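July, late, the fan on

Got the fingers right tonight. I'm writing that down first because the last 9 entries in this notebook all begin with some version of "fingers still wrong," and whoever reads this later (me, in February, looking for the screw size) deserves a change of mood.

To recap for February me: the hand-held gripper is the half of the project that was supposed to be easy. The arm is the hard half, and the arm is still in pieces at the shared workshop on Skamside, on the shelf under the drill press, with my initials on masking tape. The plan was to build the hand-held version over a weekend, use it to grab things around the house, record how I grab them, and feed all that to the arm so that one day it can make a bed. The weekend was in April.

Version three of the fingers was too smooth. It held a mug, a sponge, a paperback, and it would not hold a sheet. Cotton just walked out from between the tips as soon as I pulled. Version four had teeth, which I was proud of for an evening, until it took hold of a pillowcase and kept it. I had to cut the pillowcase. Version five was printed at the wrong scale and now props open the bathroom window.

Version six is flat on the inside with a shallow groove down each finger, and a strip of the rubber stuff from Verkel that costs too much and arrives in an envelope the size of a door. I glued the strips on yesterday and told myself to leave them alone overnight. I left them alone until eleven, then poked one. It has a fingerprint in it now. It is the better of the two.

The bedroom became the test site in June, when I ran out of table. You can't do bedding on a table. I tried it with a dish towel and learned a lot about dish towels. A full sheet has its own ideas, it gets heavy on one side and slides off the other, and if you pinch it in the middle the corners come to see what's going on. So now the bed is the bench and I sleep on it between sessions, which the Hudec build log says is normal. The Hudec build log was written by somebody with a garage.

Tonight's job was the gather. Grab a fistful of white sheet, lift, twist, hold, let go somewhere else. Tried it 46 times before I stopped to eat. I keep the tally on the back of the electric bill envelope: a line for a hold, a circle for a drop, a small unhappy face for when the trigger sticks. Plenty of lines tonight. Only a few circles, mostly early on when I was squeezing like I was mad at it. The trick seems to be closing slower than feels natural and giving it a quarter turn at the wrist once the cloth is bunched. I do that with my own fingers without thinking about it. Spent ten minutes standing next to the bed picking up the sheet bare-handed and watching myself do it, and by the end I could no longer pick up a sheet like a normal person.

The trigger sticking is my fault. I sanded the slot and then I sanded it again, and there's now enough slop in there that the return spring gets a vote. Need to reprint the handle. Need to buy filament before I reprint the handle. Need to stop buying the 500 gram spools, which are always one part short.

Cable is also too long. I cut it long on purpose so that I'd have slack, and slack I have. It has caught on the bedpost, on my sleeve, and once on a drawer handle, which opened the drawer very smoothly, better than anything I've done deliberately. Shorten it, or clip it to the forearm. Shorten it.

One of the frame screws keeps backing out. Threadlocker is at Skamside. Everything I want is at Skamside, and everything Skamside wants (the good calipers, if I'm being fair) is in my kitchen. Must take those back before there's a note on the board about it. There was a note on the board about the heat gun and it stayed up for a month.

The recordings folder is up to 963 clips. I watched a stretch of them over dinner and they're mostly me sighing. Had forgotten there's sound. Turned the sound off for tomorrow's batch. Also need to start naming them properly; "sheet_new_FINAL_b" was a low point and I've already got one called "sheet_new_FINAL_b_real."

Trunditz forum has a thread about fitted sheets, and the general feeling there is don't. Someone on page two claims to have an arm that can do a fitted corner, no video, no parts list, and hasn't been back. I read all four pages anyway, in bed, with the gripper on the nightstand like a book I was halfway through.

Tomorrow: shorter cable, threadlocker, filament if the place is open. Then the duvet, which is heavier and which I've been putting off. If the duvet goes all right I'll bring the arm home and find somewhere to put it. There is nowhere to put it.

Going to sleep now, as soon as I find which side of the sheet is the top.
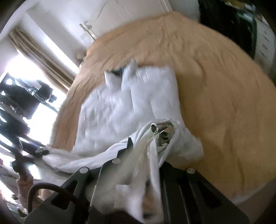
Version six with a good twist of sheet in its teeth (no teeth).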